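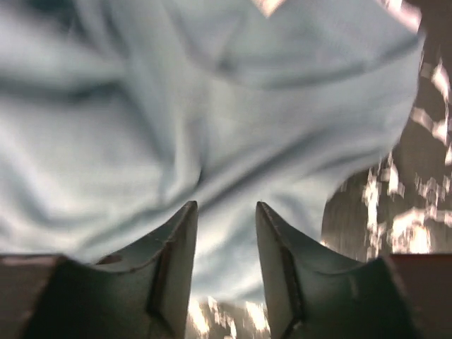 Hetum Shared Workshop / Robot Arm Group / Build Guide

Section 5. Wrist camera and two-finger gripper: set-up for cloth

Read section 4 first if your arm is not bolted down yet. Don't do any of this on an arm that is only clamped.

Covers: mounting the camera, fitting the fingers, setting the close limit, first grabs on fabric. The light blue cloth is what we test on. Use any soft, matte, fleecy stuff. Nothing shiny to start with.

What you need

Arm, bolted, powered OFF
Plolen gripper kit, both fingers, both base blocks
Wrist camera and its short cable
Vastarow control board, already flashed (section 3)
Hex keys, small set, in the drawer under the vise
Tape, marker, a rag
Old sweatshirt or fleece, no zipper, no buttons, no drawstring

5.1 Fit the fingers

1. Power off at the wall. Not just the button on the board.
2. Slide the left base block onto its rail, then the right. Same depth on both. Leave the screws finger tight.
3. Fit a finger to each block. Pointed tips forward, angled in a little toward each other. The groove goes on the inside face, both sides. If you see a groove facing out you have them swapped.
4. Push the gripper shut by hand. Tips should meet level. If one rides higher, loosen that block and shim it with a layer of tape.
5. Tighten the block screws, a bit on one side, a bit on the other. Then check the tips again.

Note: Scuffs and specks on top of the fingers are fine. A chip at the tip isn't, it will snag threads. Sand it or swap it. Spares are in the bin marked Ait Brahim (old name of the bench, never got relabeled).

CAUTION: The tips are pointed and the motor does not care about your hand. Power off for every step above. Yes, also the quick ones.

5.2 Mount the camera

1. Camera goes on the wrist bracket, lens looking down past the fingers. Two screws. Snug only, the bracket is printed and it will crack.
2. Run the cable up the back of the wrist. Leave a loop. Turn the wrist by hand all the way both directions and make sure the loop doesn't pull tight or catch.
3. Tape the cable at the elbow.
4. Power on. Open the preview.
5. Both fingers should come in from the bottom, left one in the lower left, right one in the lower right, tips pointing up at whatever you're about to grab. You want to see the gap between them. If a finger is missing from the view, tilt the bracket and look again.
6. Mark the bracket position with the marker. It will get bumped, so you'll want the mark.

Note: Up close the cloth takes over most of the picture. Normal. Don't back the camera off to fix it, you'll lose the tips.

5.3 Set the close limit

1. In the board settings set close force to 16. This is the board's own scale, not pounds or anything.
2. Send close with nothing between the fingers. Should stop when the tips touch. If it buzzes, open right away and drop the number by 2. Try again.
3. Put a single fold of cloth between the tips. Close. Tug by hand, gently, from the side, fingers of your free hand well away from the tips.
4. Slips out? Go up by 2. Don't go past 18. If it still slips at 18 the problem is the finger alignment, back to 5.1 step 4.
5. Save. The board does NOT save on its own. Everyone loses their settings once.

CAUTION: Never test the limit with your own finger. Ask Souad Farouk for the foam block if you want to feel how hard it is.

5.4 First grab

1. Drop the cloth on the bench, rumpled. Flat cloth is much harder, there's nothing for the tips to get hold of. Leave it in broad folds.
2. Open the gripper all the way.
3. Bring the arm in slow, speed at the lowest setting. Aim for a raised fold, not a hollow. On the preview the ridges look lighter, almost white, and the deep folds go a darker grey-blue.
4. Stop when the tips are either side of the ridge.
5. Close. Wait for the board to show HOLD.
6. Lift straight up a little. Wait. Lift the rest.
7. Lower it back down before you open. Don't drop it from height, it lands on the cable.

Note: Log interval is 3000 ms out of the box. Too slow for this, you'll miss teh whole grab. Change it on the logging page before you start. Save again.

5.5 Blurry preview

Blur while the arm is moving is expected. At this range even a slow move smears the weave and turns the background to streaks. Things to check if you want it better:

Lower the arm speed first. Fixes most of it.
Shorter exposure, then add a lamp to make up the light.
Lamp off to the side. Straight down gives you bright patches on anything glossy.
Bracket screws. If the fingers are shaking in the preview too, the bracket is loose.
Lens. Fleece sheds. Wipe it, dry rag, no cleaner.

If it's still blurry with the arm stopped, the focus ring has turned. Point the tips at the cloth, turn the ring till the fibers come up sharp, dab of tape to hold it.

5.6 When you finish

1. Open the gripper, take the cloth out by hand with the power OFF.
2. Pick lint out of the grooves. It packs in there and the fingers stop seating right.
3. Park the arm in the rest position (section 4, last page).
4. Power off at the wall, cover on.
5. Write your force number and arm speed in the log book. Changes to the fingers or bracket go in there as well, otherwise the next person starts from scratch and comes looking for you.

Known problems

Board shows HOLD with nothing in the gripper: force set too low, or lint between the tips.
Cloth comes up and then slides off to one side: tips not level. 5.1 again.
Preview freezes when the wrist turns: cable loop to short. Redo 5.2 step 2.
One finger closes late: block screw has backed out on that side.

Last changed April 30, 2020. Old copies from January have the wrong force number, throw them out.

Next: Section 6, Folding a towel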